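Speaker notes: Wrist views, fixed views, and what a policy learns from each
Aurelia Ghiță, with Zeyu Yan
11 June 2020

Opening (slides 1 and 2)

Thank the session chair. Say that Zeyu did the data side and the annotation tool, and I did training and evaluation. Questions on the tool go to Zeyu at the end.

The question for the talk is a small one. When you train a two-arm policy from demonstrations on dish handling, and you have one fixed camera and one camera on each wrist, how much does each of them contribute? Most groups use all of them and don't check. We didn't check either for the first year.

State the answer early so people can follow. The wrist views carry most of the grasp. The fixed view carries most of the choice of which object to go to. If you drop either one at training time you lose something, but you lose it in different parts of the task.

Setup (slide 3)

Keep this short. Two arms on one rail, a table with walls on three sides, a dish rack, and dishes from a fixed pool. The task is to move dishes between the rack and the open table. Teleoperated demonstrations, one operator at a time. We call the bench Jarkier, and the name will show up on the plots.
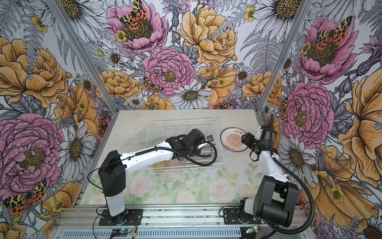 Occlusion is the reason we started this study. In our first round of failures, we kept finding that the fixed camera had lost the object at the exact moment the policy had to commit to a grasp. An arm that reaches into the rack puts its own gripper over the things it is reaching for, and you can see the left arm doing that on this slide, with the contents of the rack partly hidden behind it. The plate to the right of the rack stays in plain view. So the same camera is a good source for one object and a poor source for another, in the same time step. Pause here and let people look.

If someone asks about the flowers on the walls: the prints are changed between collection blocks so that the policy can't use one background as a landmark. Don't go further into it. There is a backup slide.

Data (slide 4)

200 demonstrations in the training set. 136 of them include at least one transparent item, and the rest use only opaque dishes. We kept the split uneven on purpose, as transparent items were where the earlier policy failed most.

Dishes come from the Ornby set and the Gulletti set. Ornby is mostly plain, Gulletti has the printed rims. Both sets appear in training. We held out 12 dishes for evaluation, and no held-out dish appears in any demonstration.

Mention that all cameras are recorded at the same rate and aligned afterward. Alignment was off in an early version of the data. We recollected it in August and threw the old set away. Nothing in the results uses it.

Method (slides 5 and 6)

We didn't invent a new network. The policy is the Vương baseline from our earlier report, unchanged except for the masking.

Masking works like this. During training, for each short window of a demonstration, we blank one camera stream with a fixed probability. The network gets a flag telling it which stream is missing. At evaluation we can then blank any stream we like, at any phase of the task, and the policy is still inside what it was trained on. Without this step, blanking a camera at test time only tells you that the policy has never seen a blank image.

We split each run into 3 phases: approach, grasp, place. Zeyu labeled the boundaries by hand for the evaluation runs. Automatic boundaries from gripper width were not good enough, especially on thin rims, where the fingers hardly close.

Go slowly on slide 6. The table has rows for phases and columns for blanked cameras. Point at the grasp row first.

What the wrist view gives you (slide 7)
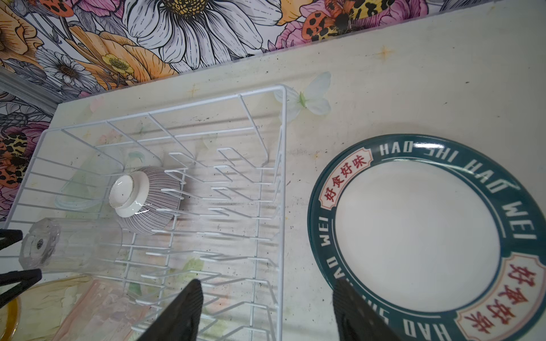
With the wrist streams blanked in the grasp phase, the policy reaches the right object and then closes in the wrong spot. Usually it is short of the rim or too far over it. It repeats the same error on the next attempt, so retries don't help much. With the fixed stream blanked in the grasp phase, there is almost no change.

In the approach phase the picture flips. Blank the fixed camera there and the arm will often go to whichever dish happens to be nearest in its wrist view. It then picks that dish up quite well. By our scoring that is a failure, and we count it as one, but it is a different kind of failure and the single success number hides it.

Place phase is mixed. I don't have a clean story for it. Say so.

Transparent items (slide 8)

Clear items are harder in every column. The wrist view helps, but less than I expected. Against the rack wires, a clear container gives very little edge to work with even from close up. What helped more was letting the policy see several wrist frames in a row as the arm moves in.

Don't claim this is solved. The gap between opaque and clear dishes got smaller and it is still there.

Limits (slide 9)

One bench, one rack position range, one baseline network. We haven't tried a moving fixed camera or a second one on the opposite side. A second fixed view might remove part of the occlusion problem, and then the grasp row could look different.

Also, the hand labels come from one person. We are having a second person label a subset now.

Close (slide 10)

Suggestion for other groups: report results per phase, and report at least one masked condition. It costs some extra evaluation time and no new data.

The annotation tool is ready to share, ask Zeyu. Leave slide 6 up during questions.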